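Dralell software catch-up, May
Minutes, typed up by me (Siiri Rissanen) from my own scribbles, so shout if I've got you down as saying something daft

In the room: me, Dalal Harb, the two Claeys people (on the call for the first half, then their line went and they joined again for the planner bit). Apologies from the Prultholm office, who were moving desks.

1. Last month's actions

We whizzed through these. The log viewer now opens both arms side by side, which everyone likes. The calibration write-up is still sitting on my laptop and I've promised, again, to put it in the shared folder. Dalal's fix for the joint limits is merged and she asked that we all please pull before running anything, as two of us hadn't.

2. Two-arm planning and the rose task

This took up most of the meeting! Dalal talked us through how the planner shares out the table between the two arms. Up to now each arm has had its own half, with a strip down the middle that only one of them may enter at a time. That's fine for picking things up and hopeless for flowers, where both grippers need to be close to the same stem.

Her new version drops the strip and checks the two arms against each other the whole way along the path. It also treats whatever is being held as part of the arm, so the stem and the bloom get their own rough shapes. I asked about the cables on the wrist cameras, because the loops stick out a fair way from the gripper bodies and the model doesn't know about them at all. She said a fat cylinder round each gripper would do for now. Claeys weren't keen (it eats up a lot of room just where we want to be tight) but agreed it beats snagging one.

We settled on 3 planning attempts before the arm gives up and asks for help. I wanted more, I was outvoted, fine.

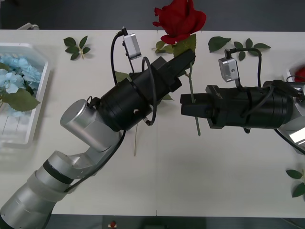
3. Perception: finding the stem

My item, so I'll try to be fair to myself. The fixed camera gives us a decent idea of where a bloom is, but the stems are thin and a gripper loves to get in the way of them. The plan is to use the fixed view for the first approach and then hand over to the wrist camera for the last little bit.

The trouble is that the wrist view has problems of its own. With the bloom up close there's an awful lot of red, and the green bits under the flower have been fooling the segmenter into thinking the stem is much wider than it is. I've been labelling sepals and leaves as separate classes and we now have 800 labelled crops. Claeys reckoned we'd want 4000 before it's worth retraining properly. I groaned. Dalal offered to try generating some, and I said yes before she could change her mind.
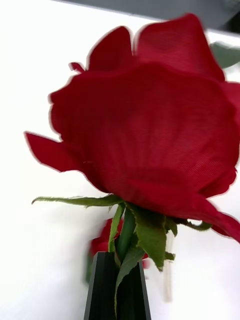

Dalal also wondered whether we should stop segmenting the whole flower and only look in a narrow window just above the fingers, as the gripper pose tells us where that is anyway. I rather like this. It would be quicker, and it would mean a second flower in the background can't pull the answer sideways. We need to know what it does when a leaf is folded over the fingers, so I'll build that case into the test set first.

4. Mirkance export

Short one. The Mirkance exporter still muddles the timestamps when the two wrist cameras start at different moments. Claeys have a patch and will send it over. Until then please use the old exporter and put up with the slow progress bar.

5. Actions

Dalal: cylinders round both grippers, and a go at generated crops.
Siiri: narrow window test, leaf cases, and the calibration write-up (yes, I know).
Claeys: exporter patch, plus their notes on planner timing.

6. Any other business

Can whoever changed the default arm speed in the shared settings file please change it back, or at least leave a comment next to it. Same time next month, and Prultholm are hosting the call.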